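Sunday, late

Went in for the half day after all. The building was quiet and I wanted the Kasten arm to myself before the others are back and it gets booked by the hour.

The job this week is the seam task. The arm should find the joint between two wall panels, come in to it square, and follow it down to the baseboard without touching. Later there will be a sealant tip on it, but for now it only has to travel. I show it the path, it records the joint angles and the wrist video, and Dornine trains on the lot overnight. We had 207 good runs on Friday's count and Fengying Guo wants more variety in how they start, so I was starting low, high, left, crooked, whatever I could think of.

First two hours I did by hand, with the arm in free mode, one hand on the forearm and the other behind the wrist. It is tiring. The arm weighs nothing in that mode in theory, but the elbow joint still drags and after a while I push harder than I mean to. You can see it in the plots, a little hump where I lost patience. I threw those out. I also forgot to press the end button on several and had to trim them afterward, which took longer than doing them over.

Starting low is the hard one. The wrist view gets mostly panel and baseboard and the seam is off to one side, so the model has to learn to go get it. 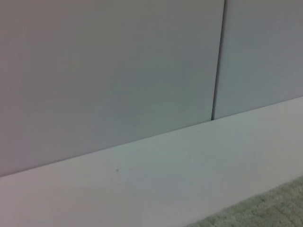
Wrist view, low start. Seam on the right, baseboard and a corner of carpet.

I did a batch of these and tried to make the same decision every time: turn toward the seam first, then close in. Fengying's point from last week was that if I turn first on one run and close in first on the next, the policy averages the two and drifts along somewhere in the middle. I thought she was being fussy. I looked back at my runs from the first day and I had done it both ways without noticing.

Ate lunch at the bench. Soup from the machine, not good.

After lunch I switched to remote control. The Flovus handset is better than the old one but the lag is still there, and I have to move slower than feels natural. I sat with my back to the arm and used only the wrist video, which is the rule now. If I look over my shoulder I am using information the robot doesn't get, and then it can't copy me. It makes a real difference. By hand I was always peeking at the gap from the side. On the screen there is only what there is.

Up close the focus goes. The lens is fixed and past a certain distance the panel turns to gray fog, with just the dark line to steer by.
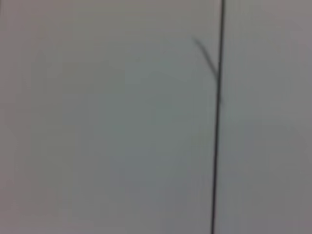
Close in on the seam, well out of focus. There is a fainter diagonal mark joining it from the left.

I wondered about that diagonal. To me the seam is obvious, it is darker and it goes all the way from top to bottom. I don't know that it is obvious to the model. I kept to the vertical line and didn't slow down at the join, on the thinking that if I hesitate there, it will learn to hesitate there. I wrote it in the run notes so that Fengying can decide whether she wants more passes over that spot or fewer.

The disk on the logging machine is nearly full again. I moved 1,960 clips to the Isby drive and it took most of an hour. Somebody should set that up to run by itself. We record a machine learning to do our work and then copy the files by hand.

Tried last night's model once before leaving. Four attempts from a middle start. It came up to the panel fine each time and followed the line on 2 of them. On the others it stopped short and held still until I hit the button. Saved the logs, didn't look at them.

Left shoulder is sore. Remote only tomorrow, and ask about a stand for the handset.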